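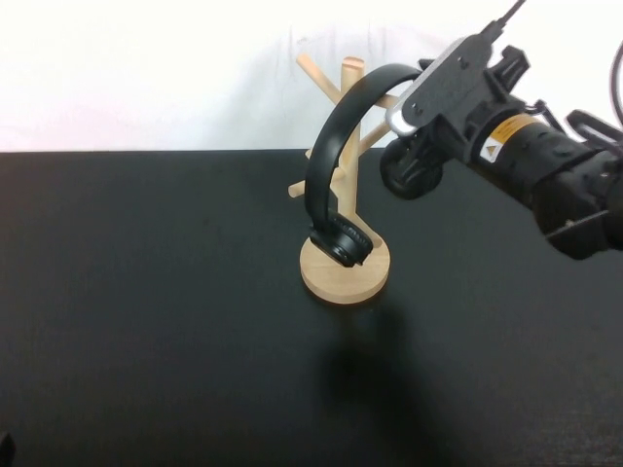
Black over-ear headphones on the wooden stand with four pegs.

Wednesday, December 29, 2021

The closing days of the year are customarily given in this household to the review of the desk. The present entry records the conclusions reached with regard to headphones, a matter first raised in these pages in September and left unresolved at that time.

Readers of the earlier entry will recall that the headphones had no assigned place. They were kept on the keyboard, on the windowsill, or on the arm of the chair, and on two occasions they were sat upon. The hook under the desk, purchased from Tredwood, was withdrawn after a short trial. It held the headband well enough, but the cord of the lamp passed behind it and the two were continually tangled.

The wooden stand has been adopted in its place. It is of the tree type, with a round flat base, an upright post, and four short pegs set at different heights. The model was intended by its seller, Van Beek, for the hanging of mugs. No stand sold expressly for headphones was found at a comparable price, and the mug tree has the further merit of being light in color, so that it can be located on a black tabletop in poor light.

Certain observations on its use may be of service to others.

The headband should be looped over the post and allowed to rest on a peg. Hanging the set by an earcup is discouraged. The cushion is the first part of any pair of headphones to wear, and a peg pressed into it for a whole night will leave a dent that is slow to recover. The previous pair was retired for this reason, a replacement set of cushions from Cimix having proved a size too small.

The height of the pegs deserves attention before purchase. On a short stand, an earcup will hang close to the base. This is acceptable for a set that is lifted straight up, but it leaves little room for a thick cable, and owners of wired headphones may wish to look for a taller post.

The base has not been fastened down. A felt disk was considered and has been deferred to the new year, together with the question of whether the remaining pegs should be put to use. A proposal to hang keys from them was declined. Keys belong by the door.

The drawer formerly reserved for headphones, in which they were never once placed, has been reassigned to batteries and spare cables. The Pivham catalog and the instruction leaflets previously kept there have been moved to the hall shelf.

The next entry will take up the matter of the desk lamp, including the choice of bulb and the long-standing dispute over which side of the desk it should occupy. Correspondence on the subject may be left in the comments as usual.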